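In Praise of Washing Up by Hand

My aunt by marriage, Nadja Bachmann, ran a guesthouse in Plornau for most of her working life and never owned a dishwasher. I spent a summer there when I was nineteen, and every evening after supper she would hand me a towel, and we would stand side by side for an hour and talk. I learned more about my own family at that sink than I had in all the years before it (including who had stopped speaking to whom, and over which piece of land).

I thought of her in June, when our old machine gave up. The repairman wanted $139 just to come and look at it, and my neighbor Trevor Chisholm, a dear man who loves an appliance, told me I'd be foolish not to put that money toward a new one. He may well be right. He has shown me the brochures, and some of those machines can be started from your phone while you're stuck in traffic.

But I've been putting it off, and I find I don't want to stop putting it off. We have spent so many years trying to get the small chores out of our lives, and I do wonder what we've been doing with the time. I know where mine goes. It goes to the couch, with everyone in a different corner of the house, looking at a different screen.

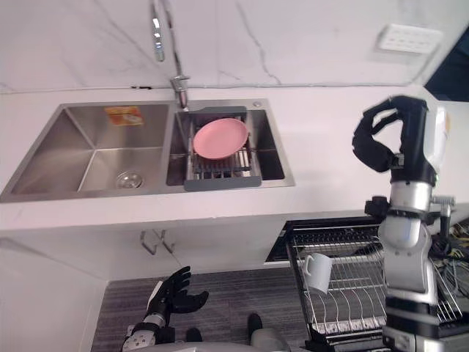 My son is fifteen and will not answer a question put to him across a table. Give him something to dry, though, and he'll talk – slowly at first, looking at the plate and never at me – and last Friday he went on until the water was cold and I had to run some more. I'm not going to repeat what he told me. It wasn't anything dramatic, just a worry he'd been carrying since spring, but I don't believe I would have heard it any other way.

I do understand that a family with four little ones and two jobs may want to throw something at me by now, and they should buy the machine with my blessing. For the rest of us, I'd say try a week without it. Trevor says he'll think about it.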